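Home | Notebook | Methods | Materials | People | Contact

Workshop Notebook: Tile Adhesion and Grout Trials
January. Entered by Leilani Nguyen-Tran, Bratdale Building Materials Workshop
3 comments | 5 shares

Purpose of this entry

This entry records the second round of grout trials carried out for the Runport housing office. The first round compared two cement grouts on small boards and was closed before the holidays. The present round adds a third material, the Plistum ready-mixed grout, and repeats the cement grouts at a lower water content. Readers who need the original mixing tables should consult the previous entry, where they are given in full.

Materials

The cement grouts are designated A and B as before. Both were taken from unopened bags stored on the dry shelf. The Plistum material was supplied in tubs and was used without added water, in accordance with the directions on the lid. One tub showed a thin skin on the surface when opened. The skin was removed and discarded, and that tub was reserved for the practice boards only.

The tiles are plain glazed floor tiles from the Bognár delivery. The delivery note gives a total of 1,507 tiles, of which 73 have been set aside for chipped corners or visible glaze faults. The rejected tiles may be used for cutting practice but are not to be used on any board that will be measured.

Preparation of boards

Each board was wiped with a damp cloth and left to stand before adhesive was applied. The notched trowel was held at the same angle throughout, as far as the operator was able. Tavion Mercado set all of the measured boards, so that differences between operators would not enter the results. Joints were held open with 5 mm spacers, which were withdrawn the next morning.

Two boards were found to have adhesive standing proud in the joints. It was raked out with a narrow blade. The blade marked the edge of one tile, and the position of the mark is noted on the back of the board in pencil.

Mixing and application

Grout A was mixed by hand in the shallow pail. At the lower water content it was stiff and had to be pressed into the joints with some force. It left small voids at the crossings, particularly where the float changed direction. A second pass closed most of them. Grout B accepted the reduced water without difficulty and could be spread in a single pass. The Plistum grout was the easiest to spread and the hardest to clean from the tile face. A haze remained after the first wash and was still present after the second.

Washing was done with a barely damp sponge, drawn across the joints at a diagonal. The rinse water was changed between boards. It is recommended that two pails be kept at the bench in future, as the walk to the sink allowed the Plistum material to begin to set on the tile.

Grouted floors are judged as whole surfaces by the people who live with them, and uneven joint color is the complaint most often forwarded to us by the housing office. For this reason the boards will be assessed from standing height as well as at close range.
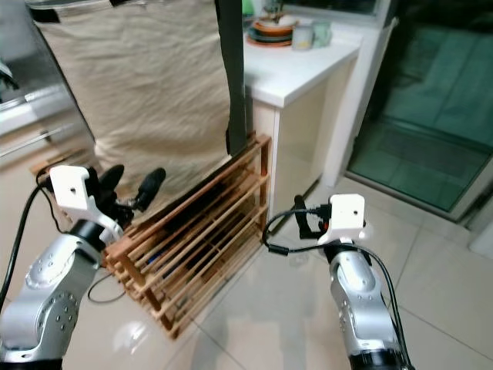
Curing

All measured boards are now lying flat on the lower rack under loose plastic sheeting. The sheeting is to be lifted at 9:00 each morning and replaced at the end of the working day. Boards should not be stacked or turned on edge during this period. Relative humidity in the curing room is set at 80 percent. Any departure from that setting should be written on the card by the door, together with the initials of the person who noticed it.

Early observations

Grout A has dried lighter at the outer joints than at the center of the board. Grout B is more even, with one pale patch near a corner where the sponge was probably too wet. The Plistum boards remain soft to a fingernail and no judgment of color has been made.

Outstanding items

Scratch tests on A and B when curing is complete. T. Mercado.
Haze remover to be tried on the Plistum practice boards before any measured board is treated.
Replacement float required. The rubber face of the present one has a nick that leaves a line in the joint.
Write to the Runport office about the sealer, as their last letter does not state whether the floors are to be sealed before or after the skirting is fitted.

Previous entry | Next entry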